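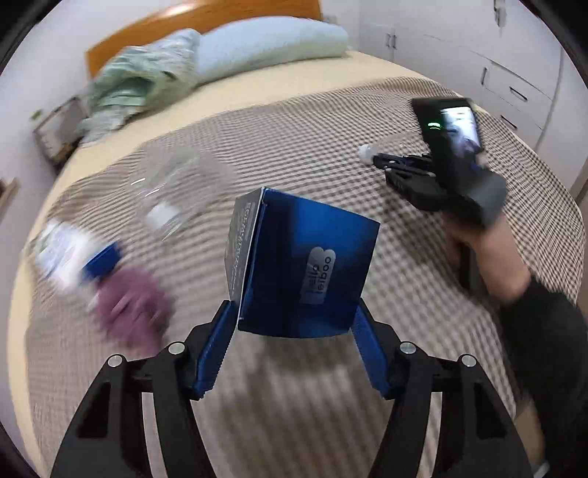
How long should it take to clear the junk off a bed?
Two minutes, according to a tidying challenge now running at the Putow community hall, though most people who try it need longer and a few have had to lie down afterward.

The event is called Clear by Bedtime, and it takes over the hall's back room every evening through the end of September, from 6 p.m. until the lights go off at 9. There is one bed. There is a checkered bedspread on it. There is, at the start of each turn, a spread of the sort of thing that finds its way onto any bed left alone for an afternoon: a blue cardboard box with its flap open, plastic bottles, a crumpled purple cloth. Contestants have to get all of it off and put somewhere sensible. "Somewhere sensible" is defined on a laminated sheet by the door, and it does not include the floor, under the bed, or the chair.

The ban on the chair has been the most disputed rule so far.

"Everybody has a chair," said Rafsan Pathirana, who thought up the challenge and runs the stopwatch. "I have a chair. I have not seen the seat of it in a long while. If I let people use the chair, they'd be done in ten seconds and we'd all have learned nothing."

Pathirana got the idea at home in Nernstead, where he says he spent most of last winter sleeping on one side of a double bed so as not to disturb a pile of clean towels. He mentioned this at a neighborhood meeting that was supposed to be about parking. The parking question was held over. The towels were discussed for most of an hour, and by the end of it he had a room, a date and a borrowed bed.

Entry is free, but each contestant is asked to bring one clean, empty container for the supply cupboard. That request went out in the Putow newsletter with no upper limit on it, which Pathirana now describes as a learning experience. The hall has taken in 196 of them, most of them plastic bottles, and the supply cupboard holds far fewer than that. The rest are in bags along the corridor to the restrooms, where they fall over when the outside door is opened.

"We are running a tidying contest," said Imtiaz Mollah, who manages the hall's bookings, "and I can't get to the mop."

Scoring is out of 100. A contestant starts with the full amount and loses points for going over time, for dropping things, and for what the sheet calls "shoving." Bottles must stand upright in the crate. The cloth must be folded, and Pathirana is the judge of what counts as folded. Boxes must be closed before they are put away, a rule that sounds simple and has cost more people more points than any other, mainly because the flap pops up again as soon as they turn their backs.

The highest score so far is 97, set by a retired school bus driver from Nernstead who asked not to be named because her sister had entered too. The lowest belongs to Mollah, who took a turn on the opening night to be polite. He put the cloth in the box, the box in the crate and the bottles in his jacket pockets, and finished well inside the time. He received 12 points, all of them for speed. He has asked for a second attempt and been told there is a waiting list.

Prizes are modest. The top scorer at the end of the month gets a $700 voucher for Amarasinghe, the furniture store on the main street, good for anything except a chair. (That condition was Pathirana's. The store says it would have been happy to include chairs.) Second place is a set of stacking storage tubs from Plusora, and third place is as many bottles as the winner can carry.

Not everyone in town is convinced. A letter to the newsletter complained that the bed in the challenge is far too easy, with no laundry, no phone chargers, no dog and no half-read books, and said a proper contest would start with a real bed belonging to a real family. Pathirana said he had looked into it and couldn't find a family willing to be the one.

Others have taken it very seriously. One couple is known to be practicing at home, with a kitchen timer and a shower cap standing in for the purple cloth. A group of teenagers turned up in the first week with a method they called the sweep – both arms, one pass, everything into the crate – and were marked down so heavily for shoving that one of them came out below zero. The sheet has since been amended to say that scores stop at zero.

Asked whether the month had changed anything in his own house, Pathirana said the towels were gone from the bed. They are on the chair.

Clear by Bedtime is open to anyone over the age of eight. Turns are given out in the order people arrive, and the line is usually shortest after 8 p.m. The hall has asked that contestants no longer bring containers larger than a milk jug, and that anyone who can take a bag of bottles home with them please do so on the way out. The final round begins at 7 p.m. on the last evening of the month, in the main room if the corridor can be cleared by then.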